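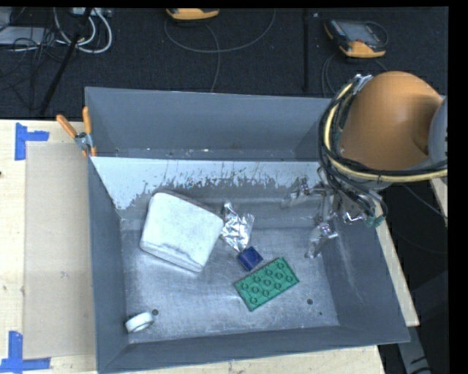 Why do small articles end up grouped in one part of a metal bin when there is free floor all around them?

Light articles stop where something heavier or rougher has already stopped, and people reaching in tend to push things together and seldom spread them out.

Materials and Storage | Working Papers

4. Contents and condition of divided bins

4.1 Sample

The survey covered 144 open bins in shared workrooms at six sites. All were sheet metal, and all had at least one fixed divider. Bins holding a single type of article, such as fasteners in their original count, were left out, as were bins used for liquids or food. The remaining bins are called "mixed" in the rest of this section. The term refers only to the contents. It says nothing about how well the bin was kept, and several of the most orderly rooms had a large share of mixed bins.

Contents were recorded in place before anything was touched. Each article was assigned a form (block, sheet, ring, brick, irregular), a color, and a position by quarter of the compartment. A total of 2654 articles were entered. Loose debris below the size of a grain of rice was recorded only as present or absent. Ngan-ling Kwan made the first pass at every site, and Hok-lam Kong repeated the coding from the photographs without access to the first set of sheets. Where the two disagreed on form, the article was entered as irregular. Where they disagreed on position, the first pass was kept.

Figure 4. Mixed bin with an uneven divider. The front compartment holds a white block with rounded edges, crumpled silver foil, a small dark blue cube, a green toy building brick, and a white ring-shaped article resembling a roll of tape. The rear compartment is clear except for light specks at its base.

4.2 Distribution of articles

Articles were not spread evenly over the compartment floors. In most mixed bins a single group could be identified, meaning a set of articles each touching or nearly touching the next, with one or more outliers placed well away from it. Figure 4 shows the arrangement in a simple form. The white block, the foil, the blue cube, and the green brick make up the group. The small roll is the outlier, in the lower left corner, standing on its edge.

Three observations apply to the grouped articles in general. First, the largest article in a group was usually at its margin and not at its center. The block in Figure 4 follows this pattern, with the smaller articles all to one side of it. Second, foil and other crumpled sheet was more often found in groups than alone. Creased foil has projecting points that catch on neighboring articles, and it is light enough to move with them. Third, bricks and cubes were rarely aligned with the walls. Both coders had expected flat-sided articles to settle parallel to the nearest wall, and the position sheets had been laid out with that in mind. The cube and the brick in Figure 4 both lie on the diagonal, which is typical of the sample. The sheets were changed after the second site to allow a diagonal entry, and the earlier bins were coded again from photographs.

Outliers were most often round or ring-shaped. A roll that comes to rest on its edge can travel farther than a block of the same weight, and a corner will hold it once it arrives. We did not test this directly. Bins were recorded as found, and the position of an article is not evidence of how it got there.

4.3 Use of the divider

The divider was placed off center in many bins, giving one narrow and one wide compartment. It had been assumed that the narrow side would be used for small articles. The records do not support this. Small articles were found mainly in the wide compartment, mixed with larger ones, and the narrow compartment was commonly bare or held only debris. Users at the Fetedwood workshop said the narrow side was awkward for the hand and hard to see into. The second point was checked at midday and again with the overhead lights alone, and under both conditions the narrow compartment was the darker of the two in nearly every bin measured.

A practical consequence is that the divider acts as a loss of usable floor. Where the divider could be removed, as in the Skato pattern, users had often taken it out. Where it was fixed, they worked around it.

4.4 Surface wear

Wear was graded on four surfaces: the compartment floor, the side walls, the front wall, and the divider. A grade of zero was given to an unmarked surface, and the highest grade to a surface with broad areas of bare or scuffed metal. Grades were assigned from raking light where possible. At one site this could not be arranged because of fixed shelving, and those bins are reported separately in the appendix.

The floor of the wide compartment had the highest mean grade. Marks there were of two kinds, cloudy scuffing over large areas and fine single scratches crossing it. Both are present in Figure 4. Divider faces showed a different pattern. The upper part of the face was often clean, with scraping and chipping concentrated in an irregular band lower down. Side walls were the least affected, and where they were marked the scratches were faint and whitish.

The lower band on the divider is of some interest. Its height above the floor varied between bins and did not follow the height of the articles found inside. One explanation is contact from tools or containers used to empty the bin. Another is that the present contents are smaller than earlier ones. The survey cannot separate the two, and site records were of little help. The Daltik liner sheets tried at two sites in March reduced fresh scratching on the floor but were not long enough to cover the divider, so they give no information on this point.

4.5 Floor openings

Some bins had one or more round holes in the floor, as in Figure 4, where one lies close to the roll and another in the lower right part. The original purpose of these holes was not recorded at any site. They were noted for one reason only: an article narrower than the opening can be lost through it. Articles of that size were excluded from the position counts in bins with a hole, which affects the totals for small fasteners and beads. It does not affect the results for blocks, bricks, or foil.

Last updated: March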